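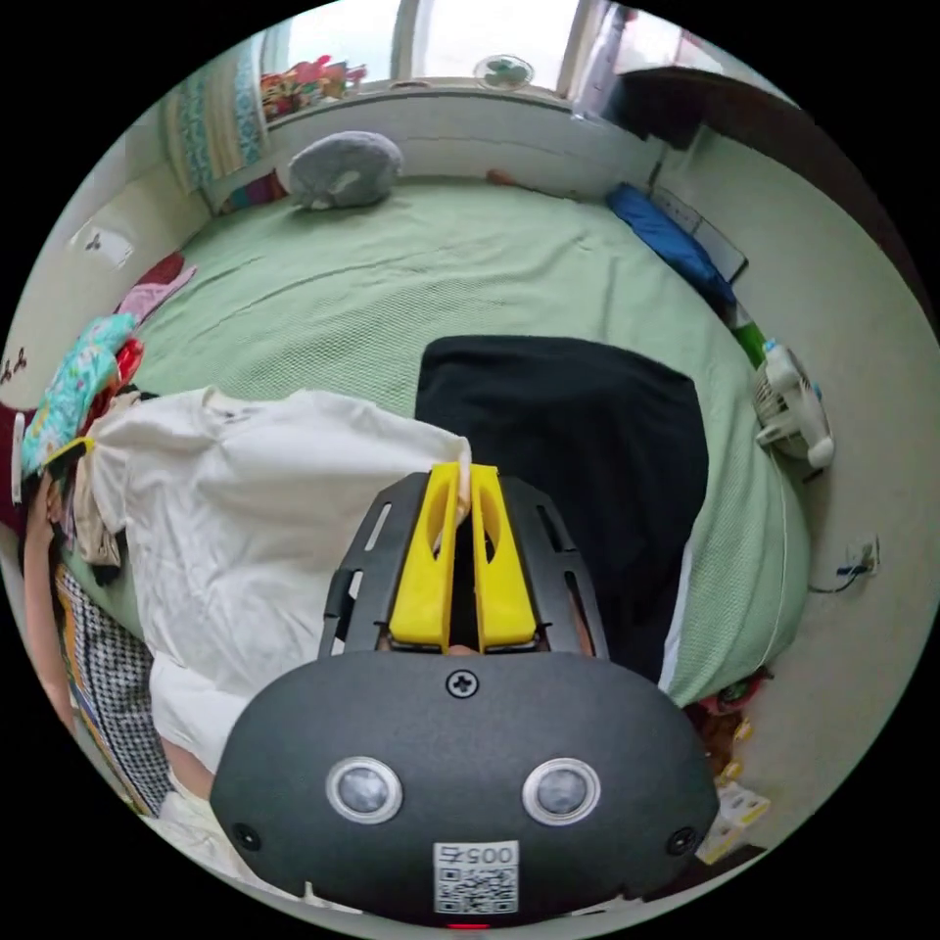
Flurner Workshop Reports Progress on Home-Built Gripper Project

18 February 2019 -- The Flurner shared workshop has announced that its hand-held gripper project has moved from bench work to household tasks, with clothing as the first subject. The tools, built by members in the workshop and at home, are now being used by hand to lift, spread and fold garments on an ordinary bed.

The project is led by Octavio Quispe, a member of the workshop who began the design in November. Each tool has two yellow fingers set in a black slotted frame, with a rounded black body behind them. The fingers are the fourth version made for the project. Earlier ones had a solid face and were judged too stiff for thin cloth.

"A shirt is a harder object than a box," Mr. Quispe said in a statement released by the workshop. "It has no fixed shape, and the fingers have to take hold of one layer without dragging the sheet along with it. We wanted to learn this in a bedroom, on a soft surface, before we put a motor on anything."
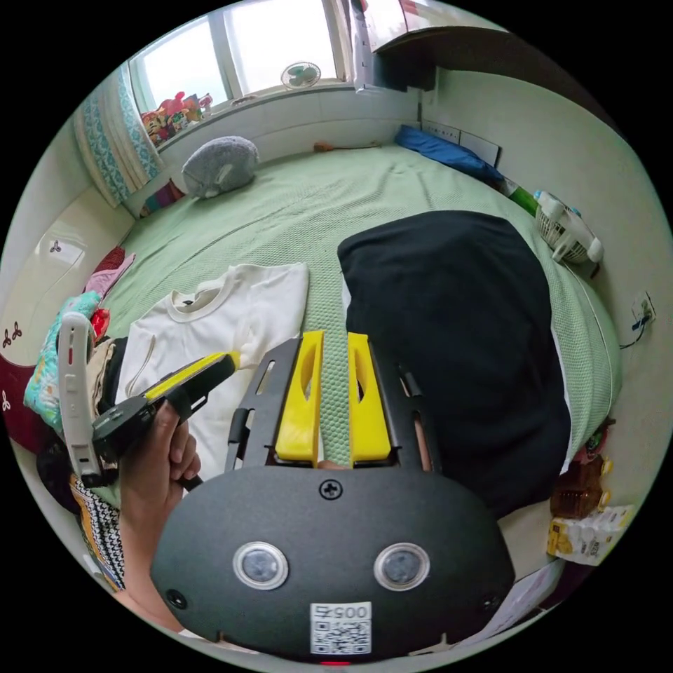

The work is done with two grippers where a garment calls for it, one in each hand. Members record each attempt and enter it in a shared log, which held 2977 entries at the close of the last work period. T-shirts make up the largest group. Checked and printed fabrics were added at the request of members working on the software side, who had found that plain white cloth gave them too little to follow.

A second set of tools is in preparation. The workshop has ordered screws and frame stock through Sterkoris, a local parts supplier, and expects to complete 12 more units for loan to members who wish to practice at home. Borrowers will be asked to attend one evening session on handling and on the care of the fingers, which wear at the tips and must be replaced from time to time.
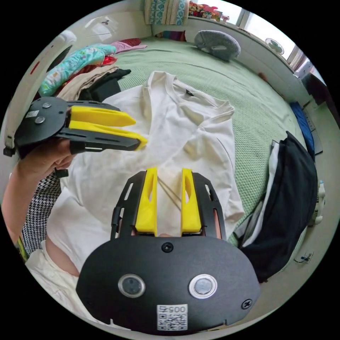 Motorized trials are planned as a separate stage. The workshop intends to mount a pair of the same fingers on a bench arm assembled from the Backlund kit it purchased last year, and to compare its folds with those made by hand. No date has been set -- the arm still lacks a suitable base, and the wiring has yet to pass the workshop's safety review.

Drawings for the current fingers and frame are available to members in the project binder and on the workshop's internal pages. Questions about the loan program should be directed to the front desk.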